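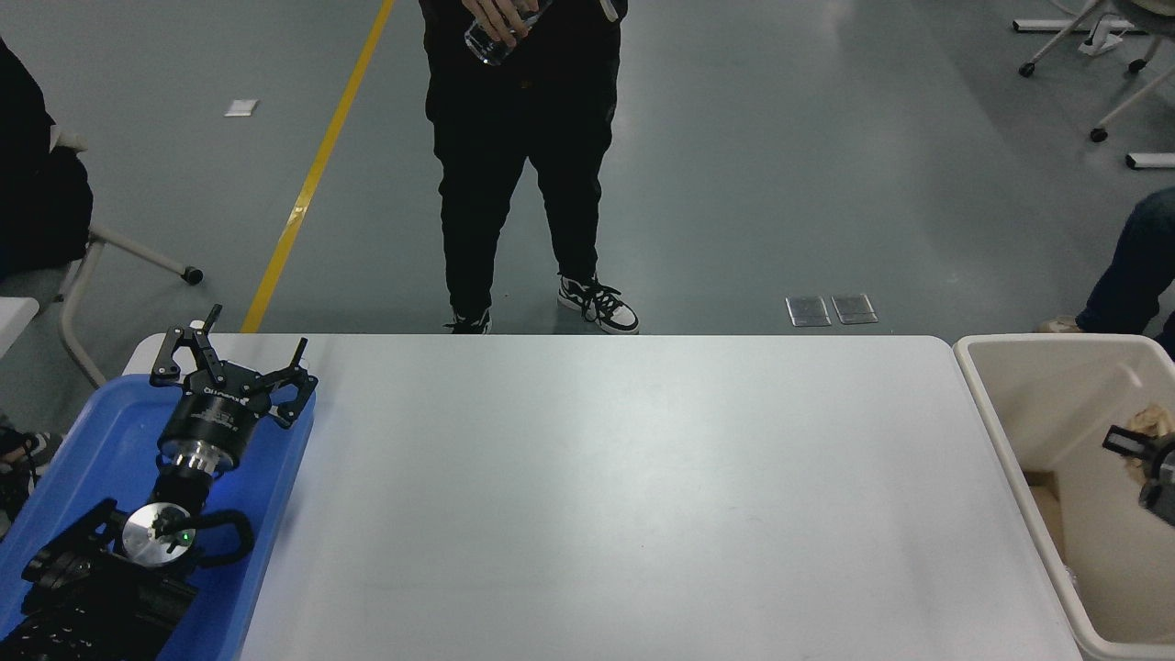

Reading time: 5 min

Grelten Board > Flying and airports > Training and licenses

Topic: Radio language check at Budport, is it the same for everybody?

windsock_ulley
Posted 2 April 2018

Hello all. I hold a private license and I fly mostly from Ulley, which has no tower. In the summer I want to begin using Budport, and there the radio is in English only. My English endorsement ends in December, so I must renew it before the winter in any case.

My question is about the renewal. One instructor told me that I can do it during a normal check flight, and the examiner simply listens to me on the radio. The school at Budport told me by telephone that I must sit in a room for 30 minutes and talk with two examiners, and that the flight has nothing to do with it. Both of them sounded very sure. Who is right? I have level 4, if this is important.

I fly only for pleasure and I would like to pay one time, not two times.

---

crosswind_tea

Both are right, I am afraid. It depends on which examiner you take. Some check examiners have the extra approval for language and some do not. If yours has it, he can do both on the same day, but the language part still has its own form. Ask him to show you the approval before you book. I did not ask, and I had to come back for the second part.

---

lowpass66

I don't agree with "both are right". For level 4 you need the interview, period. The listening in the cockpit was allowed for people who renewed level 5, and I think even this has changed. The school gave you the correct answer.

Also, Budport is busy in summer. If you come from a field with no tower, I would worry more about the speed of the controller than about the paper.

---

crosswind_tea

lowpass66, I renewed level 4 last year with one examiner, in his office, directly after the flight. There was an interview, yes, but it was short and it was with him only. There was no second person. So maybe we mean the same thing with different words.

---

lowpass66

Then you had an interview. That is what I said.

---

windsock_ulley

Thank you both. So there is an interview in every case, and the question is only how many people sit in the room and how long it takes. This is already helpful. What do they ask about? I can say all the standard phrases, but when I must explain something in free words I become slow.

---

paper_strip

I work on the ground side and I am not a pilot, but I have the same type of test for my own job, so maybe this is useful.

They do not want standard phrases in the interview. They want to hear what happens when the phrases are finished. In mine I listened to a recording of a crew with a sick passenger, and then I had to tell it again in my own words. After that came a picture of an apron with a fuel truck, and questions about what could go wrong. You may ask them to repeat. Asking for a repeat in a clear way is even good, since this is what you should do on the radio too.

Accent is not a problem if people understand you. Mine is strong and I got level 5.

---

Gajdoš

I learned from the old booklet with the gray cover, and it is still enough for level 4. Read one chapter aloud every evening. Do it aloud, also when you feel stupid. For listening I used recordings from larger airports, played in the car.

About the cost: the fee at the school includes the room, and this is why it is higher. A private examiner is cheaper but you wait longer. I waited 6 weeks.

---

lowpass66

Listening to large airports is a bad idea for a beginner in my opinion. They speak too fast, and half of it is airline procedures which he will never use. Better to drive to Budport, sit near the fence with a small receiver and listen to the exact people he will talk to.

---

paper_strip

Please check first if a receiver is permitted. In some countries it is not, even if you only listen. But I agree that local traffic is better practice than airline traffic.

---

Gajdoš

Fast is good. After fast, the normal speed feels slow. But everybody learns in his own way.

---

crosswind_tea

One more thing for windsock_ulley. Look at the exact date on your endorsement. If it runs out before you have the new one, in my authority's rules you begin again with the full test — and the full test is longer and more expensive than the renewal. A friend in my club missed it by 2 days and they made no exception.

---

windsock_ulley

I looked now. It ends in the first half of December, so I have time, but I will not wait for autumn. I wrote to the examiner from my last check flight and asked if he has the language approval. If he does not, I will go to the school and accept the two people.

About the receiver, I will ask in the office at Ulley what is permitted.

---

lowpass66

Good plan. Write here what the examiner answers, because I still think he will send you to the school.

---

windsock_ulley

He answered already. He has the approval up to level 5, and he does the interview on the ground after the flight. He says to plan around an hour for it, with the form. So it is one payment for the day, plus a small fee for the language part. I booked with him for next month.

---

lowpass66

Fine, then I was wrong about the school. I was not wrong about the interview.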